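Trilok Lodhi has cleaned buildings for a living for 13 years, and he has heard the word "help" before. "The floor scrubber was going to help," he says. "It helped, and then there were two fewer of us on nights."

He now works days at Verau, where part of the job is showing machines how a restroom gets cleaned. The plan, as Iltell has laid it out to the crew, is that people do each task with gripper tools in their hands, over and over, until a robot can copy it. Toilet seats come first. Lodhi was told to expect up to 300 repeats a week of the same few motions.

I asked whether that was easier than cleaning. He thought about it for a while. "Easier on the knees. Worse on the wrist. And you can't go at your own speed, you go at the speed the thing likes." 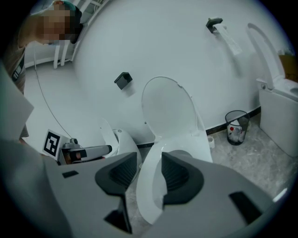

Restroom Crew, Verau Building Services

The practice area has several white toilets, paper holders on a curved wall and a black mesh wastebasket on the floor. A seat gets held between two ribbed finger pads. Lodhi doesn't think much of the setup as a test of the work. "Who leaves a restroom like this? Come on a Thursday after lunch and look at the real ones. Let it learn that."

The company's line is that the robots will take the dirty jobs and the crew will move up to inspection. Lodhi has asked how many inspectors a building needs. The last answer he got was four, for a crew of 20. "So I did the subtraction," he says.

Is he paid extra for the teaching? A little, by the hour, and nothing once the robot has learned. He would like that second part changed, and he has put it in writing to his supervisor twice. He's still waiting on a reply.

"I'm not against the machine," he says. "Nobody loves scrubbing a toilet. I just want to know what I'm doing the year after."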